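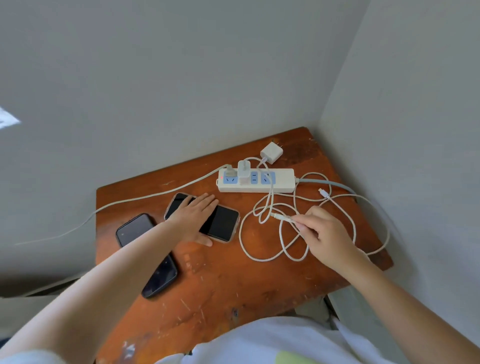
Maeve Conneely wants it written down that a cable which charges one phone and not the other is a bad cable until somebody proves otherwise, and she'd like the bad ones out of the room by Wednesday. Fine by me! I've been saying the same about the blue ones since October, but she says it louder.

Wednesday, charging corner, morning

So I finally sat down at the old red table to sort the white cables, the whole knotted pile of them (they breed, I swear). Method, such as it is: power strip switched on, one charger in, one cable at a time, try phone A, try phone B, give the connector a little wiggle while the phone lies flat. If the charging symbol drops out with the wiggle, masking tape flag on the plug end and into the shoebox. If it holds for a slow count of 10, it gets a twist tie and goes on the hook.

Stuff I noticed:

A lot of the "dead" ones only had lint in the tip. Wooden toothpick, gentle scrape, good as new. Please don't use the dental pick from Cormac's drawer, he wants it back and it scratches.

Phone A went from 11 to 46 percent while I was working through the pile, so the cube charger is fine and I take back what I said about it on Monday. Phone B is fussier. It likes the short cables and drops the long ones if you so much as look at them. Could be the port on the phone and I haven't ruled that out, so don't bin anything just on phone B's say-so.

Untangling: start from the plug end, never the small end. Pull loops open, don't pull tight. Took me ages to learn this and I still forget when I'm cross.

The long white lead that goes down over the front edge of the table is a shin-catcher. Senyo has cable clips left from the Hallero job and I'm going to beg a few off him.

Still to do: label the chargers, try phone B with Philomena's spare cable, order more twist ties (out again), and ask Cillian if he wants the flagged ones for the copper before they go to recycling.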